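Edcombe Simulation Services – Customer Support
Ticket 603
Product: Tromis scene package for two-arm mobile robots, evaluation license
Customer: Fasance
Status: Closed, with one item moved to product planning
Opened: 18/11/2025

Summary of the request

The customer is reviewing the Tromis package before deciding on a full license. The evaluation covers the office set, in which a robot approaches a tall cabinet unit and works along its front. The customer reports that the left gripper stops short of its target during the approach, and that the run then ends with the message "contact not confirmed." The right arm completes its part of the routine without any message.

The customer asks whether the fault lies in the package, in the robot model supplied with it, or in the settings chosen on site. The customer also asks that the evaluation period be extended if the fault is found to be ours.

Information received

Package version 4, installed in September. Default robot model. Default lighting. Contact margin changed by the customer from 8 mm to 7 mm, following a note in the setup guide. The fault occurs on every run in the office set and does not occur in the warehouse set.

First response from Support

The customer was asked to restore the default contact margin, clear the stored scene files and repeat the run. The fault remained. Support then loaded the customer's project on a test machine and obtained the same message, which rules out the customer's hardware as the cause.

Support next replayed the approach from the robot's own viewpoint and paused it shortly before the message is issued. At this point the left gripper is at the lower edge of the black panel, and the view alone does not settle whether the two surfaces meet. The contact record was therefore read directly. 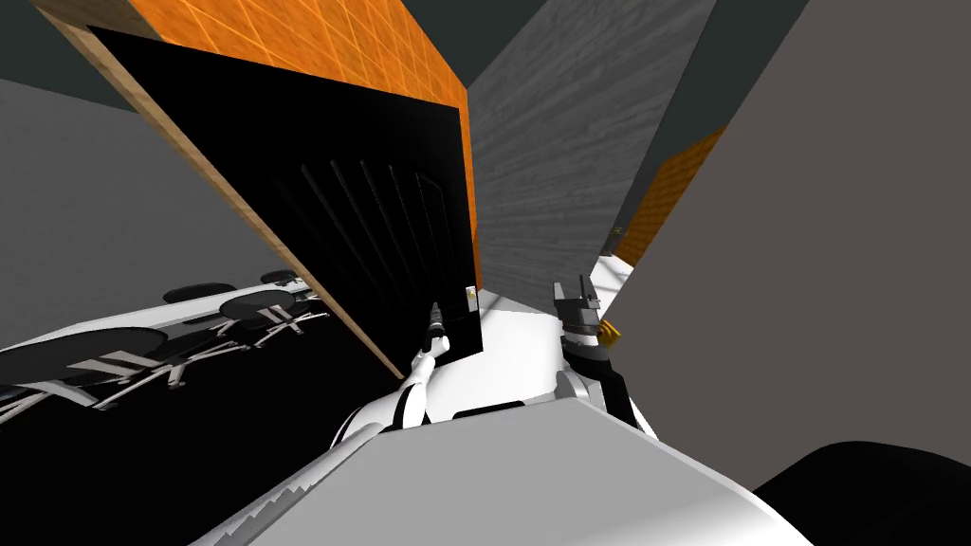

Fasance replied that the same doubt had come up on their side, and that their staff had lost the better part of a week to it. In their view a customer reviewing the product should not have to read a raw contact record to learn whether a gripper has reached a surface. They asked for a visible contact marker in the replay window, and noted that the Atallah viewer, which they also have under review, offers one as standard.

Support acknowledged the point. The replay window in the current version has no contact marker. The request has been passed to product planning and will be answered separately. No delivery date can be given in this ticket.

Findings

The contact record shows that the collision shape of the panel in the office set is set back from the visible surface. The gripper therefore reaches the drawn edge before the software registers contact, and the approach routine ends at its travel limit. The warehouse set uses an earlier cabinet file in which the two shapes agree – this explains why the fault is not seen there.

The contact margin is not the cause. The note in the setup guide that led the customer to change it applies to soft objects only, and its wording will be corrected.

Corrective action

A replacement cabinet file was sent to the customer. To install it:

Close all open projects.
Copy the file into the office set folder and accept the prompt to overwrite.
Open the project and select "Rebuild collision shapes" from the Scene menu.
Set the contact margin to 8 mm.
Run the approach once at reduced speed before returning to normal speed.

The customer confirmed that the run now completes at both speeds. Minor jagged edges on the robot body in the replay are a matter of display quality and have no effect on contact results. They can be reduced under Display, Edge Smoothing, at some cost in replay speed.

Evaluation period

The fault was in the package as supplied. The evaluation license has been extended by four weeks at no charge, and the new key was sent to the account address on file.

Open item

Contact marker in replay window – with product planning. Fasance will be notified through the account page.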